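# 磨损也该算故障

Alton 在 Incombe 的那条毛巾和织物分拣线,九月停过三次。三次停机的记录我都看过,原因栏里写的分别是“抓取失败”“抓取失败”和“异物报警”。第三次之后,检修的人把夹爪拆下来,发现手指内侧的软边已经起毛,有一截不见了。不见的那一截后来在一条叠好的毛巾里找到,黑色,比指甲盖还小。

没有人受伤,损失也不大。那条毛巾作废,同批的重新过一遍,当天晚上线就恢复了。按照厂里的分级,这件事属于最低一级,写一页纸就可以归档。我想谈的就是这一页纸。上面的结论是“耗材磨损,已更换”,责任一栏空着,后续措施一栏写的是“加强巡检”。我认为这个结论不合格,而且这种写法在做柔性物料抓取的工厂里很普遍。

先把事情说清楚。这条线的夹爪是 Rindix 供的,两指平行开合,手指是黑色的硬块,朝里的一侧有一层软边,用来增加摩擦。整线集成是 Rothe 做的。Alton 是使用方,负责日常运行和简单保养。Rindix 的手册里写着软边属于易损件,建议六周检查一次。Rothe 交付的保养表里也有这一条,但把它和气管、线缆、紧固件并成了一项,叫“末端外观检查”。到了 Alton 的班组,这一项在点检单上就是一个方框,打勾即可。

一层一层传下来,“检查软边有没有撕裂”变成了“看一眼夹爪”。每一层都没有做错什么,每一层也都有签字。软边是怎么一点点坏掉的,在纸面上完全看不出来。

我翻了停机之前四周的点检单,那个方框每一班都打了勾。我不认为打勾的人在造假。他们确实看了,夹爪在那里,能开能合,没有漏气,没有松动。问他们有没有看到毛边,有人说看到了,一直都那样。这句话我相信。毛边是慢慢长出来的,今天和昨天看上去一样,昨天和前天也一样。要一个人凭印象判断它什么时候从“旧”变成了“坏”,这个要求本身就不合理。

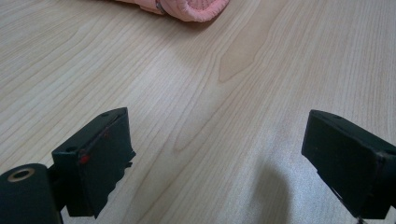
*木桌面上方的两根黑色夹指,内侧边缘带有毛边;左指内缘的毛边较明显。*

做刚性零件的人可能觉得毛边无所谓。抓一个金属件或者塑料盒,受力面主要在手指的平面上,边缘破一点,夹持照样成立。抓织物是另一回事。毛巾、袜子、抹布这些东西没有固定形状,夹爪下去的时候常常只捏住一个褶,受力的地方就在边缘。边缘完整,捏得住;边缘起毛,会出现两种情况。一种是打滑,东西捏起来又掉下去。另一种更麻烦,是该松的时候松不开,毛边和织物的线圈勾在一起,手指张开了,东西还挂着。

前两次“抓取失败”,我后来对着动作日志看,一次是前一种,一次是后一种。第二次停机时,手指已经张开到位,控制器认为放料完成,机械臂开始往回走,把挂着的毛巾一起拖了出来,连带把下面叠好的一摞拉歪。视觉检测发现料位不对,停机。记录上写“抓取失败”,可抓取明明成功了,失败的是释放。系统里没有“释放失败”这个代码,操作员只能从下拉菜单里选一个最接近的。

这是我的第一个意见:故障代码的设计决定了故障能不能被看见。Rothe 的代码表沿用自他们做纸箱搬运的项目,那边几乎不存在松不开的问题,吸盘一破真空,箱子就下来了。代码表搬到织物线上,没有增补。于是两种原因不同、风险也不同的情况,进了同一个格子。月底统计的时候,“抓取失败”比上个月多了一点,没有超过报警线,就没有人去看。如果当时有两个代码,“释放失败”从零变成有,再粗心的人也会问一句。

第二个意见是关于参数的。第一次停机之后,班组为了减少打滑,把闭合力调到了 65 牛。这个值在 Rindix 允许的范围内,操作员有权限改,改完以后打滑确实少了。从当班的角度看,问题解决了。从手指的角度看,软边已经有裂口,再加大力,只会裂得更快。调参数掩盖了磨损,又加速了磨损。

我不想在这里批评操作员。线停着,后面的料在堆,手边有一个能立刻见效的旋钮,换成我也会去拧。该批评的是这个旋钮拧过之后什么都没有发生。参数改动写进了控制器的日志,却没有出现在任何人每天要看的地方。保养的人不知道力加大了,自然不会缩短检查间隔;下一班的人也不知道,接着用。一台设备的夹持力被上调,本来就是末端状态变差的信号,跟轮胎需要频繁补气是一个道理。把这个信号接到保养计划里,在技术上没有任何难度,只是当初写需求的时候没有人提。

我的建议很具体。闭合力只要高于交付时的设定,系统就应当自动生成一条检查任务,要求拆下手指,看内侧边缘,并拍照留存。任务没有关闭之前,力可以维持,不可以再往上加。这样做会多出一些停机时间,我估计生产那边会反对。可是第三次停机用掉的时间,远比拆一次手指长。那天为了找那一小截黑色的东西,同批的毛巾全部打开重查,整个下午都花在这上面。

说到第三次,还要说一点运气。报警的是后段的异物检测,那台检测设备原本是用来找遗留在口袋里的硬物的。夹爪上掉下来的碎片能被发现,是因为它是黑的,落在了浅色毛巾的外侧。如果落在深色织物上,或者被叠在里面一层,它会一路进到包装里。Alton 的客户里有养老院和诊所。一截软材料夹在毛巾里,未必会伤到谁,但我不愿意用“未必”来做出厂标准。

食品行业很早就处理过类似的问题。他们会把手套、创可贴、刮刀做成蓝色,因为食物里很少有蓝色,掉进去容易发现。夹爪的软边为什么大多是黑的?我问过做末端执行器的同行,得到的回答是材料便宜,耐脏,一直这么做。耐脏在这里恰好是缺点。黑色的软边贴在黑色的手指上,裂口、毛刺、缺角都不显眼,要凑近了、换个角度才看得出来。掉下来以后,又和灰尘、线头混在一起。如果软边是一种鲜明的颜色,底下的硬块是另一种颜色,磨穿的地方会自己露出来,班组打勾之前那一眼才有意义。

我向 Rindix 提过这个想法。他们的答复是可以定制,单价会高一些,并且需要重新做摩擦测试。答复是合理的。不过我仍然认为,抓织物的手指应当默认提供双色的版本,让想省钱的客户去选黑色,而现在的顺序是反的。

第三个意见涉及“易损件”这个词。一个零件被归为易损件,在很多工厂里就等于它坏了不算故障,换掉就行,费用走耗材,不走维修。财务上这样处理没有错。可是安全和质量上的后果,跟零件便不便宜没有关系。那层软边的价格低到没有人愿意为它开会,它造成的停机和返工却是整条线的。把它归到耗材里,它的损坏就从故障统计里消失了,管理层看到的报表上,这条线的机械部分从来没有出过问题。

我主张凡是会接触产品、并且有可能脱落的零件,不管多便宜,脱落一次就按故障登记,写明脱落的部分有没有全部找回。“已更换”三个字只说明新的装上去了,没有说明旧的去了哪里。Incombe 那次,碎片找到一截,是不是只有这一截?归档的那页纸没有回答。我去问的时候,拆下来的旧手指已经扔了,没法再拼回去比对。这是整件事里最让我不安的地方,比停机本身更不安。

有人会说,为一条毛巾线定这么多规矩,成本谁来出。这个问题应当认真回答。拆下旧手指,和碎片拼一下,拍张照,装进袋子里写上班次,这些不需要买任何设备。故障代码加一项,是 Rothe 一个工程师半天的活。力上调触发检查任务,稍微复杂一点,要改控制器和保养系统的接口,可以跟着下一次升级一起做。双色手指贵一些,可以先用在浅色和深色织物混放、最难发现异物的工位上。这些事里真正花钱的只有最后一件。

也有人会说,换成更聪明的系统就好了,让视觉去看手指,让模型自己判断有没有勾住。我不反对,我也相信以后会这样做。但眼下的情况是,夹爪每天都出现在工位相机的画面里,没有一段程序在看它。相机的用途被定义为看料,手指在图像处理的第一步就被当成遮挡物抠掉了。先不谈智能,每班开工前让手指空着张开,停在固定位置拍一张,跟新装时的那张摆在一起给人看,就已经能解决“一直都那样”的问题。人不擅长记住缓慢的变化,两张照片并排放着,差别是看得出来的。

至于三方的责任,我的看法是主要在集成方。Rindix 在手册里写了易损和检查周期,写得不够醒目,但写了。Alton 的班组照单点检,单子上没有的内容不能要求他们自己补出来。把零件手册翻译成现场能执行的动作,正是集成方收费的理由。Rothe 把一条关键的检查并进了“外观”,把搬纸箱的代码表搬到了织物线上,又给了操作员调力的权限而没有配套的提醒。三件事单独看都是小事,碰在一起就是那个下午。

Alton 也有要改的地方。归档那页纸是他们自己写的,“加强巡检”是他们自己填的。巡检本来就每班都有,怎么加强?多看一眼,还是看得更用力?这类措施没有办法检查是否落实,所以也就不会落实。我建议他们把这一栏退回去重写,写明看哪个部位,什么程度算不合格,不合格时谁有权停线。最后一项尤其要写,因为据我所知,班组目前可以调参数,停线换手指却要先打电话请示。

那条线现在装的是新手指,闭合力还停在 65 牛,没有人把它调回去。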